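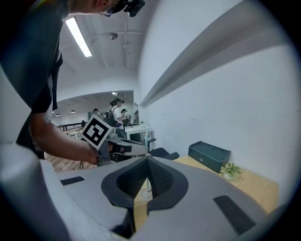

Two Hands, One Grip: My Afternoon Teaching a Machine to Tidy Up

The first thing they tell you at Broreo is to slow down. I thought I was already going slowly. I had a gripper in my hand, a table in front of me and a simple job to do, and I was going at it the way I go at everything in my own kitchen, which is to say like someone with a bus to catch.

"Slower," said the woman running the session, very kindly. "It has to learn from this."

The "it" in question wasn't even in the room. The arm that will eventually do these chores lives at Wedomum, the partner lab across town, and it never sees a person at work in the flesh. What it gets is a great big pile of recordings, made by people walking about with hand-held grippers and squeezing and lifting and putting things down. Each of the grippers carries a camera, and some have a square black-and-white marker on top so the software can work out where the tool is and how it's tilted. Several of the people at work wear a small device on their heads too. You get used to the look of it very fast (I did, anyway, and I'm vain about my hair).

I'd expected something more like a lab. The place has a wooden floor, white walls with plenty of scuffs on them and pipes running across the ceiling, and there's a variegated plant on one of the tables that I badly wanted to take home. People stand around with backpacks on. Somebody is always leaning over a table, concentrating hard.

My first 16 tries were thrown out! Most of them for the same reason, too: I kept reaching in with my free hand to steady things. You don't know how often you do that until you're told to stop. Picking up a box seems like a one-handed job, and then your other hand comes creeping in from the side to nudge it straight, and the whole recording is spoiled, as the robot won't have that hand. If a task needs two hands, you hold two grippers, and that's a whole different headache.

After that I got a bit better. A recording at Broreo runs from the moment you start reaching to the moment you let go and back off, and the backing off counts. I kept wanting to drop the thing and wander away. The trainer had me do four in a row where all I practiced was the letting go – open, wait, lift straight up, done. Strangely soothing, that.

The people who do this all day have opinions, and I loved hearing them. One man swears by standing with his feet apart like a golfer. Another won't record after lunch. There was a long and pretty heated talk by the coffee machine about whether mistakes should stay in. Say you fumble a lid, catch it and carry on: is that a bad example or a really good one? The house rule is that a fumble stays if you recover from it and goes if you don't, but the fumble camp and the clean camp have clearly been at this since April and neither side is budging.

What they all agree on is variety. A learner that has only ever seen a cup in one spot gets very good at that spot and hopeless everywhere else. So you do the task, shift things over, do it again, swap tables, turn the box around, and do it again. They call this "stirring," and there's a sheet for it, named Gokier for reasons I asked about twice and still couldn't follow. It tells you what to move next so you don't fall into a rhythm.

I made 70 recordings by the end of the afternoon, and 54 were kept. My wrist ached and I'd developed a very odd way of picking up my coffee, thumb and fingers flat together, elbow out. My trainer laughed and said it goes away after a day or so.

They've promised to send me a clip once the arm has been trained on the new batch. I've asked for one with a lid in it.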